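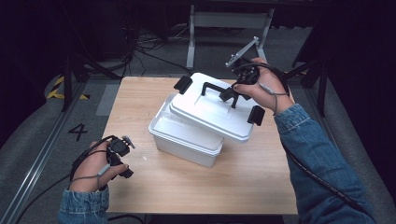
Bereket Tsegaye objected to an early draft of this section on the grounds that a lid is never lost, only lent, and that a survey asking people what they had lost would get answers about carelessness when it wanted answers about neighbors. We resisted this for a month and then rewrote the questionnaire.

**Figure 4.** Plastic container base with its lid off. In the tables that follow, base and lid are counted as separate objects.

### 4.2 Separation of bases and lids

The revised form went to 400 households in Portela and Rumach, and 200 of them sent it back. Between them they reported 1,519 bases. The number of lids was harder to fix. Many people wrote "same," which we took at first to mean the same number as bases. Follow-up calls showed that it often meant the same as the last time they had looked, a date few could supply.

We define a *matched pair* as a base and a lid that close together without force. The last two words were added after the pilot, when one respondent in Rumach reported a full set of matched pairs and then, on the phone, mentioned rubber bands. Lids that "sort of" fit (Figure 4 shows the two parts apart, the state in which fit cannot be judged) were coded as unmatched. This was unpopular with respondents and we received two letters.

Only 9 households claimed that every base they owned had its own lid. We checked these by phone as well. Most had bought a new set shortly before filling in the form and had thrown the old one out, a method of record keeping we can't fault. The rest live alone and do not, by their own account, take food to other people's houses.

Lending explains more of the pattern than loss does, and here Tsegaye was right. Households that had carried a cooked dish to someone else in the past month were far more likely to own a base without a lid, and also more likely to own a lid without a base. The second finding surprised us. It seems that containers come home in installments: the base is washed and returned promptly, with thanks, while the lid dries on a rack and joins the borrower's own drawer. Some months later a lid goes back in the other direction. It is rarely the right one, and manners prevent anyone from saying so.

Brand made less difference than the makers might hope. Tosard and Movix were the two names respondents gave most often, and owners of both believed that the other kind was easier to keep together. Several people had tried a Tosard lid on a Movix base. One described the result as "fine for rice."

Two limits should be noted. Respondents counted their own cupboards, and we suspect that the top shelf was skipped in homes without a step stool. We also failed to say whether a container in use in the refrigerator should be included. Portela households mostly included it. Rumach households mostly did not, and one wrote in the margin that what was in the refrigerator was none of our business. We have left the two towns separate in Table 6 for this reason, and the question of the freezer is taken up in Section 4.3.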